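The Case for Rating Drawer Slides by Cycle, Not Load

Cabinet hardware is sold by weight capacity. I think this is the wrong number to put on the front of the box.

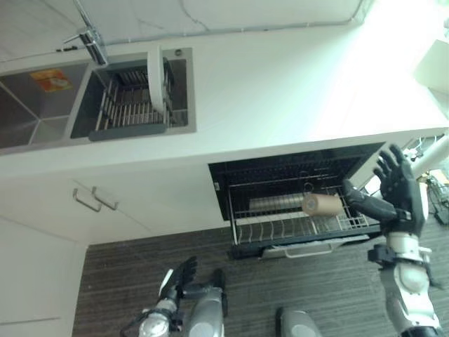 A buyer comparing two sets of drawer slides will find a load rating on both, usually in large type, and will pick the larger one if the price is close. The rating tells the buyer how much the slide can hold when it is installed level, with both sides parallel, at a stated extension. It says very little about how the drawer will feel in year six. For most households that second question is the one that matters, and the industry has the data to answer it.

I spent eleven years specifying hardware for a regional cabinet shop, and for the last four I also handled the warranty claims. We logged 1,314 claims in that period. I read all of them, and 97 involved a slide that had been loaded past its rating. Several of those were garage or workshop drawers that somebody had filled with fasteners. The rest of the slide claims were wear: flattened ball tracks, cracked retainers, dampers that had lost their resistance, latches that no longer held the drawer closed. The loads were ordinary. The drawers had simply been opened many times.

A kitchen makes the point well. The drawer closest to the sink or the stove may be opened 30 times on a day when people are home. The drawer at the far end of the run may be opened once a week. Both normally get the same slide, because the cabinet is ordered as a line item and the line item has one hardware code. The far drawer is overbuilt and the near one is marginal. A load rating can't show this, as the contents of the two drawers may weigh the same.

Manufacturers do run cycle tests. The slide is mounted in a fixture, a weight is placed in the box, and an actuator opens and closes it until something fails or the target is reached. The result generally ends up in a technical sheet that the dealer can request and the homeowner never sees. When I was buying from Allgate, the sheet was three pages long and the cycle figure was in a footnote on the last one. Rista put theirs in a table, which was better, but the table left out the test load, and a cycle count with no load attached can't be compared with anything.

The usual objection is that consumers do not understand cycles. I have heard this from sales staff for as long as I have worked in the trade, and I don't find it convincing. People buy tires with a mileage warranty. They buy light bulbs rated in hours. Neither figure is exact, and both are affected by how the product is used, yet buyers manage to make reasonable decisions with them. A slide labeled in years of heavy, medium or light use, with the cycle count and test load printed underneath, would be no harder to read.

Ibrahim Ekwueme, who ran the test bench at Trajkovski when I was a customer there, raised a more serious objection. A bench test is clean. The fixture is square, the motion is straight, and there is no flour in the track. In a real kitchen the drawer is pulled from one corner, pushed shut with a hip, and mounted in a cabinet that has moved with the floor. His view was that a printed cycle count would promise a precision the test does not have.

He is right about the test. I disagree about what follows from it. The load rating comes from the same clean fixture and has the same weakness, and it is printed on the box anyway. If the concern is that conditions in use are worse than conditions on the bench, the answer is to test in worse conditions. Mount the slide 2 millimeters out of parallel. Pull from the corner. Add a measured amount of fine dust at fixed intervals. None of this requires new equipment — a shim and a small hopper would cover most of it.

We tried a crude version of this in our own shop one October, with slides from three suppliers and a borrowed actuator. Hemi Tawhiri built the fixture out of scrap panel and ran it through the night shift. The sample was far too small to publish and I won't give the rankings. What I will say is that the order of finish under misalignment did not match the order of the load ratings. The slide with the highest rating was the first to become rough. A lighter one from Cokance, which we had nearly dropped from the catalog, outlasted it by a wide margin.

There is a cost argument as well. More than 234 of our claims were settled by replacing a slide whose part price was less than the fuel for the service truck. The part was cheap and the visit was expensive. A shop that could match slide life to drawer position would spend slightly more on two or three drawers in each kitchen and less on the remainder, and the total at the time of sale would barely change.

Load ratings should stay. A wide pot drawer or a file drawer needs one, and an overloaded slide can fail in a way that hurts someone. But the load figure works as a threshold: the drawer is either within it or outside it, and most household drawers are well within it. Beyond that point a larger number buys nothing. Cycle life continues to matter every time the drawer is used, and it belongs on the same side of the box, in the same size of type, with the test load and the alignment stated next to it.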